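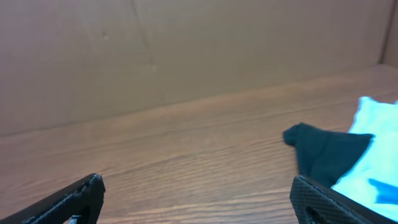 Is the Sirner a decent way to read a long novel? For short chapters and comic novels it's a pleasure, and for anything over 500 pages I'd still go back to paper.

I bought the Sirner e-reader in August, mostly so I could read Malabanan on the train without carrying the brick edition, which weighs the same as a small dog and sheds nearly as much. Malabanan, if you've missed it, is Danilo Bautista's family saga about three generations of ferry owners who can't swim. It has a drowned piano, two weddings to the same man and a bishop who gambles. I had put it off for years because of the size of the thing.

So this is a review of the reader, but you'll get some of the book as well, because I can't separate them now. I know the novel only as something that happened on a gray rectangle.

First, the good. The screen is easy on the eyes and I read in bed until 2 in the morning more than once without the usual headache. The page buttons are on the side, where your thumb already is, and they click with a satisfaction I have not had from any household object since the stapler. It holds 2000 books, according to the box. I have put nine on it and finished four.

The battery is fine. I charged it before chapter one and again somewhere in the second wedding. Bautista takes 70 pages over that wedding, by the way, and there's a fistfight over a cake stand that is the best thing in the book. I laughed out loud next to a man who was trying to sleep, and he changed seats. 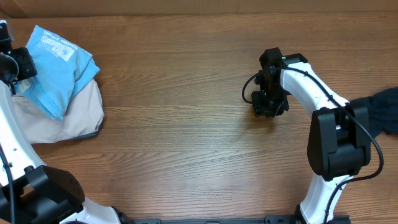 What went wrong

The family tree. Malabanan opens with one, and you need it, as there are four characters called Ignacio and one of them is a boat. In the paper edition you keep a finger in the front. On the Sirner you press menu, then contents, then wait, then squint at a chart the size of a postage stamp, then try to find your way back. By the time I returned to my page I'd forgotten which Ignacio I'd been worried about. I drew my own tree on an envelope in the end, and it served me very well until I mailed it.

The other trouble is that it doesn't show page numbers unless you dig through the settings. What you get is a percentage. I was told I was at 41 percent for what felt like a whole season. Grief, betrayal, a typhoon — still 41.

The dictionary is keen but not bright. I asked it about "capstan" and it offered me "captain," with what I took to be pity.

Compared with the Samden

My sister has the older Samden, which is heavier and slower and has a contents button right there on the front. I borrowed it for the last third of the novel and got on with it better than I wanted to. The ending, where the bishop finally pays up, deserves a machine that lets you flip back and check what he owed.

I'm keeping the Sirner for thin books. Next on it is Basemthorpe, a murder mystery set in a garden center, and it has one Ignacio at most.

Shares: 246
Comments (3)

pagecorner_liz: The cake stand fight! I read that bit aloud to my husband and he asked me to stop.

T. Orme: You can bookmark the family tree and jump to it from the top corner. Took me a whole book to find that.

slowreader: Gave up on Malabanan when the piano went in. Does it get happier?

Last updated: August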